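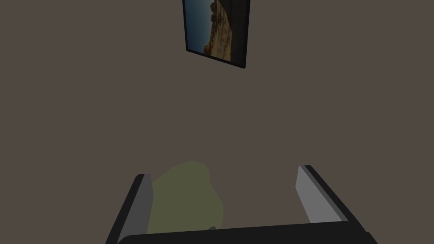

Sandstone and blue sky print, black frame

Wildlife & Habitat > Birds > Owls

Burrowing owls gone from our pasture, will artificial burrows bring them back?

datar_pasture
Posted 2023-02-10

We're on 652 acres outside Lenihan, mostly shortgrass, some of it grazed pretty hard, a corner that used to be alfalfa. When we bought the place there were burrowing owls every summer along the two-track on the east side. You'd drive by and they'd bob at you and then drop down the hole. Kids loved them.

Then the prairie dogs crashed. Plague, is what the neighbor said, I never had anything tested. First summer after, still owls. Second summer, fewer. Last year none that I saw, and I was out there a lot.

The old holes are caving in or full of tumbleweed. I've read you can bury plastic pipe and a box and they'll use it. I've got a backhoe and a pile of corrugated drain pipe left over from another job so cost isn't really the problem.

What I want to know —

Is it worth doing without any prairie dogs around? Or do they need the dogs for some other reason than the hole.

How deep, what kind of box, which way should the opening face. I find a diffrent answer everywhere I look.

Do I need a permit to dig near the old burrows if there's nobody in them right now. It's February so I figure they're all south.

And is it too late for this spring. They used to show up before the grass greened.

Also we have badgers. And coyotes obviously. And my wife's cats, but those stay by the house.

Thanks, on my phone so sorry for the mess.

lenano_owlbox

Did this for a few seasons on the Lenano grasslands project, so I'll try to hit all of it, quickly, between other things.

Permit first. The owls are covered by the Migratory Bird Treaty Act, and the nests too when they're in use. Some states list them as threatened or endangered on top of that and some just have them as species of concern. Don't assume they're all south. Depends where you are, a few hang around all winter in the southern part of the range and they sit tight in the hole in the cold. Look for whitewash, pellets, feathers, bits of shredded dung around the mouth. Cobwebs across the entrance are a decent sign it's empty but I would not dig on cobwebs alone. Call your state wildlife office before the backhoe moves. They'll probably be thrilled, and there may be cost-share money, and they'll know your state's rules which I don't. Simplest thing is to leave the old holes be and dig your new ones off to the side.

Do they need the dogs. Sort of. They can't dig much of a burrow from scratch in your kind of ground, so yes the hole matters most. But prairie dogs also keep the grass clipped, and they alarm call, and the owls listen. A box in knee-high grass is a waste of pipe. They want to stand at the entrance and see what's coming. So graze it or mow it, keep it down from before they arrive until the young are flying. Your hard-grazed section is better than the alfalfa corner, unless the alfalfa has gone to bare dirt and weeds.
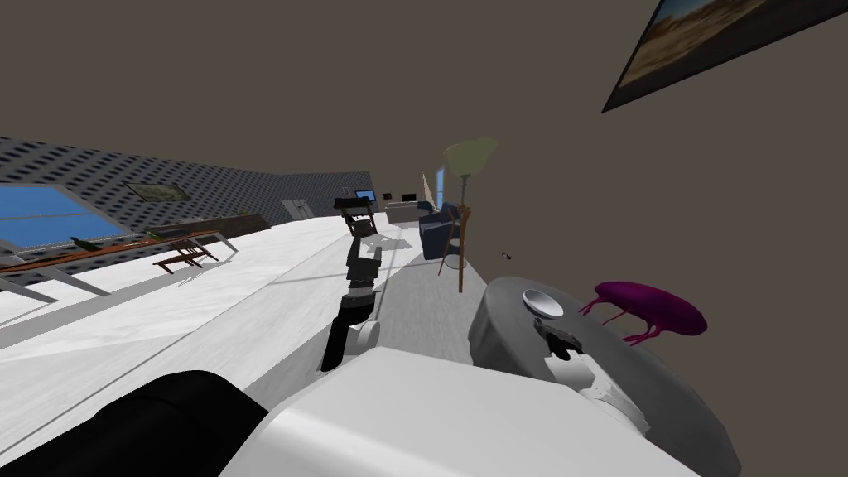 Picking the spot is where most people go wrong, they put the burrows where it's easy to get the truck in. Walk it first. You want open, flat or barely sloping, drains well, no trees or tall poles close by because hawks and great horned owls sit on those. Think of the desert picture up on the brown wall there, tan ground and pale blue sky — that kind of open is what you're after, with your short grass on it of course. Soil should be firm enough to hold around the pipe. If water stands there after a storm, move. Chicks drown in those things and you won't know until you open it up. Old colony is your best bet, owls tend to go back to places they've used, and the young ones from other years may still come through looking.

Construction. Chamber is usually an upside down plastic bucket or an irrigation valve box, no bottom so they stand on dirt. Put hardware cloth under the dirt if badgers are bad, they will dig. Top of the chamber a couple feet down or thereabouts, deep enough that it stays cool. We used 30 inches and had no trouble but ours was sandy. Pipe is corrugated, perforated is fine and helps it drain, wide enough for an owl plus a chick trying to get past it. Put one bend in it so there's no daylight in the chamber. Slope the tunnel so rain that gets in the mouth doesn't run to the nest. Cover the floor of the pipe with dirt, they don't like walking on bare plastic. If you can get a riser with a lid on it up to the surface you can clean it out in the fall, otherwise you're digging it up again.

Don't leave the cut end of the pipe sticking out like a culvert. Rock or a block around the mouth so cows don't crush it. We lost several to cows. Pile a little dirt mound by it, they like to stand on something, and a short perch a few yards off gets used too. Short!! Tall perch = hawk perch.

Which way it faces, I've seen people get really worked up over that. Away from your prevailing wind and you're done.

Put in more than you think. A pair will use extra holes for the young once they're out and about, that's normal, they spread the kids around. Clusters of two or three with a good gap before the next cluster. We had 27 in the ground by the end and most sat empty at any given time. Empty isn't failure, some of those were getting used as getaway holes.

Too late for this spring? No, if you get going and the ground isn't frozen solid. We put one batch in right before they showed up and got a pair in it. Other batches took years. And some never got an owl at all, I can't tell you why.

Maintenance is the part that kills these projects. Every fall, October is good, go clear tumbleweed out, check for collapsed pipe, black widows (wear gloves), dirt filling the tunnel. Skip a year and half are useless.

Gotta run, might come back to this.

vatus_prairie

I'd push back a little on burying pipe as the fix. Not saying don't. But you said the dogs crashed, you didn't say they were gone. Are there any left? Even a small bunch on the far side? If so I'd put my effort there. A live colony makes new holes every year for free and keeps the grass short for free. Pipe just sits there and gets older.

There's dusting for fleas, which is what carries the plague, and there has been oral vaccine bait used on some colonies too. Not something a landowner just buys at the feed store as far as I know, the agency people would be the ones to ask. Some counties still treat prairie dogs as pests and your neighbors may not love the idea. Ask before you go moving any animals, relocation usually needs permission and in some places it's flat out not allowed across county lines.

Couple other things that bit us on the Vatus side —

Poison. If you or a neighbor is putting bait down for rodents, stop, at least near the burrows. Owls eat the mice that ate the bait. And they eat a LOT of grasshoppers and beetles so heavy spraying the same summer you want owls is working against yourself.

Cats. "Stay by the house" is what everyone says. How far is the house? A cat will walk. Owls nesting on the ground, chicks standing around outside at dusk, you see where it goes.

Dung. They line the tunnel and scatter it around the door. It brings in dung beetles, which they eat. If you've got cattle on it you're covered, if you pull the cattle off in spring maybe leave some dry chips around.

Also vehicles. You said they were along the two-track. If that gets used much now, put the new ones back from it. The young ones sit in the road at night, its warm.

Agree on the mowing. Agree on calling the state first.

lenihan_hobbyfarm

we put in 2 of the bucket kind, got a skunk. then nothing. then a rabbit lol

pulled one out last year and it was packed solid with dirt, pipe had squashed flat where the tractor went over it, so mark them with a flag or something you'll forget where they are. I did

other one still in, no owl yet but I did hear one out that way at dusk, could of been the neighbors though. a friend has them nesting in a busted culvert next to a gas station so who knows what they want

where'd you get the valve boxes? the ones at our store have a lid that doesn't lock and I think thats how the skunk got in

lenano_owlbox

Irrigation supply, the lids bolt down. Skunk probably just walked in the tunnel though, they fit. Narrower pipe helps some but don't go so narrow the owl won't use it.

To the original poster, yes to the cats comment, I missed that. And if there are dogs left on your place do what vatus said first, pipe second. Still put a few in. Send the state people a map of where they are when you're finished.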